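Hands on: the slow business of teaching a robot to tidy up

Kumiko Koyama has her shoes off. She says she drives better that way. Drives is the word they all use at Pruvico, even though nothing is going anywhere and the thing she's driving is bolted down a couple of metres from her chair.

She has a small copy of the arm in front of her, light as a desk lamp. She moves it and the big one moves. Reach, tilt, close, lift. Then back to the start and do it again. The lid comes off the pot, the lid goes back on the pot. Three good ones in a row and she lets out a breath.

"You can't think about your hand," she says. "Soon as I think about my hand I miss."

Pruvico rents the top floor of an old wool store in Flirnotcombe, up a set of stairs that would have been condemned anywhere else. Kettle, two bikes, a heater that smells of dust. The company doesn't build robots. It buys arms, and it teaches them, and what it sells is the teaching. Hours and hours of somebody showing a machine how a job is done.

The job right now is kitchens. Well, a kitchen of sorts. The project is called Jiltitz (no one would tell me why, I asked twice) and the idea is an arm that can put things away after a meal in a care home or a shared flat. Cups, lids, cloths. The dull stuff. Before it gets anywhere near real crockery it learns on toys, on a cloth, with the curtain drawn behind.

Toys are cheap and they're light. They're also fiddly, which Koyama reckons is good for it. A lid knob made for a four-year-old doesn't leave much room for error. Drop a toy pot and you pick it up. Drop a casserole dish and you're sweeping for the rest of the arvo.

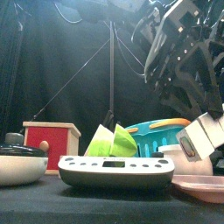 The arm at the Jiltitz table, with toy pot, red-fronted cabinet, green cloths and basket lined up along the back.

There are two ways to show a robot something, as it's done here. The first is by hand. You take hold of the arm itself, motors slack, and walk it through the move like you'd guide a kid's bat. It's quick. It's also hard on the shoulders, and your own arms keep getting in the way of whatever the cameras need to see.

The second is Koyama's way, from the chair. Slower to learn. Her first fortnight she says she knocked over everything she was meant to pick up and a few things she wasn't. No feeling comes back through the controls, or very little. You're looking for the moment of contact instead of feeling for it. Cloth is the worst. Cloth doesn't tell you anything until it's already slid off.

"With the pot I know where the pot is," she says. "With a cloth, where is it? It's sort of everywhere."

She does four sessions a day, never back to back. In between she walks down to the river or eats crackers over the sink. Her best day was 162 usable goes. Usable means start to finish, no bump, no second grab. A second grab isn't thrown out, mind you. It gets its own pile.

That pile belongs to Setsuko Kubo, who runs the teaching side and has strong views about mistakes. She used to teach piano. It shows. She stands behind the chair with her arms folded and says nothing for long stretches, then says one thing.

Kubo wants the fumbles. A robot that's only ever been shown clean work has no idea what to do when the work goes messy, she says. It closes on thin air, lifts thin air, carries the thin air carefully over to the basket and lets it go. She's seen it do exactly that, over and over, very politely. So now the drivers are asked to miss on purpose now and then and show it the way back. Miss, stop, open, look, try again.

"Kumiko hated it," Kubo says. "She's got too good to miss. Her misses looked fake."

Koyama, from the chair: "They were fake."

They got round it by moving things. Kubo shifts the objects between goes, a bit left, a bit back, turned around, and doesn't say which. The pot might be a thumb's width closer. The basket might be facing the other way so the handle isn't where you left it. Real misses started turning up straight away, and Koyama was filthy about it for most of May.

How the machine does with all this is a fair question and I got a few different answers to it. On lids it does well, Kubo says. On the little cabinet, getting there. On cloths she just waved a hand. What she will say is that it picks up habits. Koyama has a way of pausing before she closes the gripper, just a half beat, checking. The arm pauses too. It has nothing to check, or not in the way she does, but it pauses. Another driver who came in for a month used to swing wide on the way to the basket and for weeks after he'd gone you could still see him in it.

I found that a bit eerie. Kubo finds it annoying. She'd like more drivers, left-handers especially, older people, people who've never played a video game in thier life. A deal with a staffing outfit called Nyamweya is meant to bring some in this year. The trial day was mixed. One bloke was brilliant from the first minute, one woman felt seasick, and a retired baker asked if she could please just put the things away herself.

Money's the other thing. Every go costs what a person's time costs, and there's no getting round the person. People ring up and ask Kubo why she can't do it all in simulation. She does some. Simulated cloth, she says, is very well behaved.

I had a turn, of course. Everyone who visits gets a turn. The controls are lighter than you expect and the arm's a fraction behind you, not much, enough that I kept overshooting and then yanking it back. I went for the lid. Got the knob, lost the knob, got it again. Up it came, crooked. I'd forgotten to breathe. Getting it back on took me so long that Kubo went and made tea, and when it finally dropped I'd put it on tilted with one side sunk in.

"Keep that one?" I asked.

She was already writing it down. It went in the pile with the second grabs.

Koyama took the chair back, wriggled her toes, and reset her hands. Kubo leaned in and moved the pot. She didn't say how far.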